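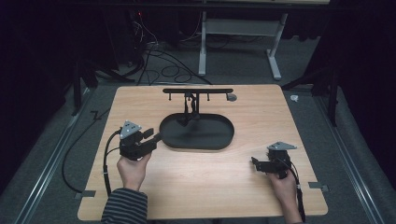
April - open day, demo station 2

Set up by 9:15. Ada Mazza ran the morning slots and I did the afternoon. Cinzia Parisi was at the door handing out slot cards and sending people through in small groups.

Station was the two hand-held grippers with the marker plates, wood tabletop, black stand with the pegs and the oval tray under it. Curtains drawn left and right. We left the cables on the carpet where they were, but for the next visit I want them taped down before anyone comes in. Two people stepped over the left gripper cable to get a closer look.

What we told visitors: one gripper in each hand, keep both just above the table, bring the jaws in toward the tray from either side, go slow. Ada had them hold still for a couple of seconds before starting. I skipped that in my first two slots and got worse recordings, so put it back in.

Recordings: 26 kept, 200 MB short of filling the Bredach drive. Swap drives at lunch next time. File numbering starts at 600 because Ada didn't want it mixed up with the Goel set. The last file is 625.

Problems:
Right plate lost tracking when people rolled their wrist outward. Same thing we had in the Stornix trials. Telling them to keep the plate facing up fixed most of it.
People who are left-handed wanted to swap grippers. Don't let them, the labels get crossed in the log. Had to throw out one run over this.
Fadholm loaner timer quit in the afternoon. Used my phone.

Questions that came up a lot: how heavy are they, why is there no robot on the table, can the robot do it afterward. I gave the short answer on the last one, which is that we don't know yet for this task. Ada gave a longer one and ran over by one slot. The teachers' group asked if they could bring a class. Passed that on to Cinzia.

To do:
Tape cables, both sides.
Write the wrist thing on the instruction card.
Return timer to Fadholm.
Copy 600 to 625 to the shared folder - Ada has the drive.
Check the clips on the tabletop before the next session.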